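Re: [shopfurniture] Refinishing vs replacing tops on the Loncombe tables

February 2, 2024

Quick one before I have to run, sorry for the delay, been buried. Quoting the important bits and answering underneath.

> We have 6 of the Loncombe work tables in the classroom
> shop, bought used. Frames are fine. Tops are not. Glue,
> stain, knife marks, the usual. The director wants to know
> if we should pay for new tops from Womska or sand the old
> ones and put a finish on. I have never refinished anything
> bigger than a stool.

Sand them. Unless the tops are the thin veneered kind, in which case don't, you'll be through it in two passes. Look at the underside edge where the apron meets the top. If you see the same grain wrapping down the end, solid. If there's a line, veneer. Pull one of the drop-in hardware screws and look in the hole if you're still not sure.

We did 2 of ours in September, same model I'm pretty sure, the one with the bolted stretcher. Solid. Came out fine. Not showroom but its a shop.

> What grit do you start with? The guy at the rental counter
> said 36 and I got nervous.

Good, stay nervous. 36 is for floors. Start at 80 unless there is dried glue, then scrape the glue first with a card scraper and STILL start at 80. Then 120, then 150 and stop. Going finer on a work surface just makes paper slide around and the oil doesn't soak in as well. Random orbit, not a belt sander. I know somebody on here is going to say belt sander. If you know how to use one you aren't asking this question.

Vacuum between grits. Pencil squiggles all over before each pass so you can tell where you've been.

> Womska quoted us 130 per top plus freight, which seems
> low to me. Is there a catch?

Catch is the freight, and that they come undrilled. Also they run 71 inches and I remember the Loncombe frames wanting a bit less than that, so measure overhang before ordering or your vise won't clear the leg. Ask me how I know. Well, don't. Get the freight number in writing and include liftgate if you have no dock. Without a liftgate you're handing tops down off a truck.

If you do buy, Womska will predrill if you send them a paper template. Took a few emails to get a yes on that.

> Last thing, finish. The Onsri catalog pushes their
> hardwax, others here seem to like plain oil. Kids will be
> using water based paint and white glue.

Either. We used the Onsri on one and boiled linseed on the other. Linseed is cheaper and you can redo it any afternoon, but it takes forever to cure if the room is cold, and ours is. Hardwax was quicker to get back in use. White glue pops off both if you leave it till it's hard. Paint is a different matter, wipe it right away.

RAGS. Oil rags flat outside or in a water can with a lid, every time, same day. Not in the trash. Please put that on the wall if you've got kids and helpers in and out.

Don't try to sand out every dark spot. Some of it goes deep and you end up with a dish in the top, then nothing sits flat. Go till its smooth to the hand and quit.

Wood tops:
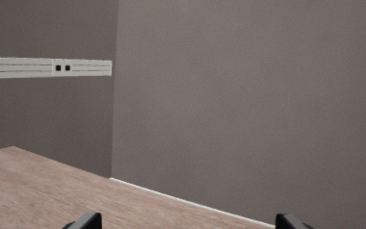
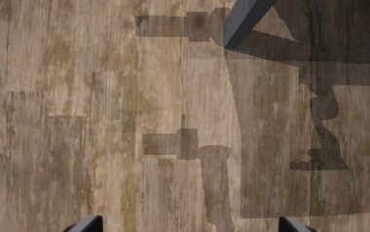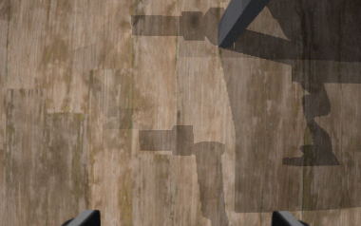

Few more things I forgot. Flip the tops and put one coat on the bottom too, even a sloppy one. If you only seal the face they can cup. Ours moved a little over the first couple weeks and then settled back down once the undersides got done.

Check the slots where the top screws to the frame. On the older Loncombe ones the holes are round instead of slotted, so the wood has nowhere to go. File them into ovals while you have the thing apart, front to back, across the grain. Ten minutes a table. Use pan head screws with a washer and don't crank them.

Also the leveling feet. The original ones strip out if you look at them wrong. Sakstead sells a replacement with a wider pad, same thread, we swapped all of ours and no more folded cardboard under the legs. Get a couple spare.

Order I would do it in: tops off, scrape, sand, bottoms, faces, holes, feet, back together. Do one table all the way thru before you start the rest so you find out what you're missing. We took both apart at once and had screws in three different coffee cans.

If you end up with veneer tops then ignore most of this and write back, there are ways to put a hardboard skin over them that are cheap and you just swap it when it gets ugly.

Gotta go, will check the list tonight or tomorow.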